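**Futo, table d'hôtes et traiteur, cherche commis de cuisine (h/f)**

Annonce mise en ligne le 29/07/2023. Poste à pourvoir dès que possible, et de préférence avant que Pieter Botha ne recommence à éplucher lui-même les carottes. Il est comptable.

**Le poste**

Vous travaillerez avec Olesia Hutsuliak, cheffe, dans une cuisine prévue pour cinq personnes minces. Au programme : taillage, fonds, mise en place du midi, plonge partagée (oui, par tout le monde, la cheffe aussi, elle y met même un certain zèle). En décembre, nous sortons plus de 200 repas de fête, et les congés posés à cette période sont lus avec beaucoup d'intérêt, puis refusés.

**Ce que nous demandons**

- un CAP cuisine, ou deux saisons derrière vous
- savoir émincer un oignon sans en faire un récit
- un réveil qui fonctionne
- supporter la radio de Larysa, en pâtisserie, qui n'aime que l'accordéon

**Ce que nous offrons**

CDI de 39 heures, deux jours de repos consécutifs, heures supplémentaires payées, repas du personnel assis. Pas de baby-foot. « Ambiance familiale » a été retiré de l'annonce, certains d'entre nous ayant une famille.
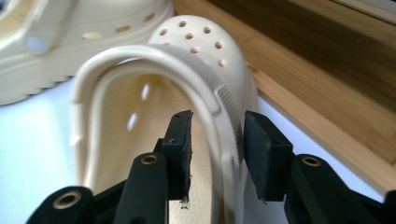 Pour postuler, déposez un CV d'une page chez Futo entre le service du midi et celui du soir, et demandez Orest Kushnir. L'essai dure une journée et il est payé. Venez avec vos couteaux et de vraies chaussures de sécurité, fermées, antidérapantes : le sabot crème à trous sur le dessus, avec sa bride au talon, est sûrement très agréable au jardin, mais l'huile de friture passe par les trous. Vestes et tabliers sont fournis. Réponse à tous les candidats, y compris ceux que nous ne prenons pas.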